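Robot Learning from Demonstration
Notes for Week 4: Policies that predict more than one step at a time
Instructor: Rahel Nägeli
Posted 09/09/2020

Hello everyone, and thank you for such a lively discussion last time. I promised I would write up the part we rushed through at the end, when half of you were already putting on your coats, so please read this before the lab and bring your questions (the half-formed ones too, I like those best).

Where we left off

We had a policy trained by plain behavior cloning. It looks at a camera picture and the joint angles, and it gives back one action: where the arm should be a moment from now. Then it looks again, gives back another action, and so on until somebody stops it. Training is ordinary supervised learning. You collect demonstrations from a person steering the arm, you pair each observation with the action the person took, and you make the error small.

The trouble, as you remember from the marble-in-the-gutter drawing on the board, is that small errors add up. The policy drifts a little away from anything the demonstrator ever did, it sees a picture that is slightly unfamiliar, its next action is a little worse, and off it goes. In a short reaching task you may never notice. In a longer task, with a grasp and a lift and a placement in it, you certainly will.

There is a second trouble, and I think it gets less attention than it deserves. People pause. When a demonstrator brings the fingers down to the rim of a bowl, they very often wait there for a moment, making up their mind, before they close the gripper. During that pause the pictures are almost identical and the recorded action is "stay put." Then, from a picture that looks just the same, the recorded action becomes "close." A one-step policy with no memory has no good way to tell these apart. It learns that the safest answer is to stay put, and so it hovers at the rim forever, looking very thoughtful.

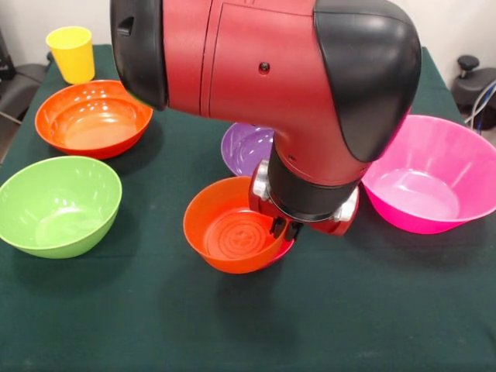

So what can we do about it? The idea for this week is called action chunking. We ask the policy to predict a whole short sequence of actions from a single observation, then we carry out some or all of that sequence before looking again. If the sequence is long enough to reach past the pause, then "stay, stay, close, lift" is one sensible prediction, and the hovering mostly goes away. We also make fewer decisions over the whole task, which gives the small errors fewer chances to pile up.

What it costs

A policy that carries out a long chunk is working blind for that long. If a bowl slides while the fingers are closing, the arm carries on with a plan made before the slide. So the chunk length is a real choice, and I would like you to get a feeling for it with your own hands before we talk about theory. Short chunks react quickly and hesitate a lot. Long chunks are smooth and a bit stubborn.

One common compromise is to predict a long chunk, carry out only the first part, and then predict again. Another is to predict at every step and average the overlapping predictions, giving some of them more weight than others. Averaging makes the motion lovely and smooth, but be careful with it when there are two good ways to do the task. If one chunk wants the left side of the rim and the next wants the right side, the average goes straight down the middle and grasps air!

For the lab

Work in your usual groups. Train the same network with three chunk lengths of your choosing, keeping the demonstrations and everything else fixed. Run each policy from the same starting layouts, and write down the layouts first, please, so that nobody is tempted to nudge a bowl into an easier spot halfway through.

For each failed run, note which kind it was: a hover, a missed rim, a dropped bowl, or a wrong target. The success rate alone hides a great deal. Two policies can score the same and be failing for completely different reasons, and those reasons are what I want to read about in your report.

Your report should be no longer than two pages, plots included. If your demonstrations have long pauses in them, try trimming them as an extra and tell me what changed. I have my own guess, but I'll keep it to myself until we meet.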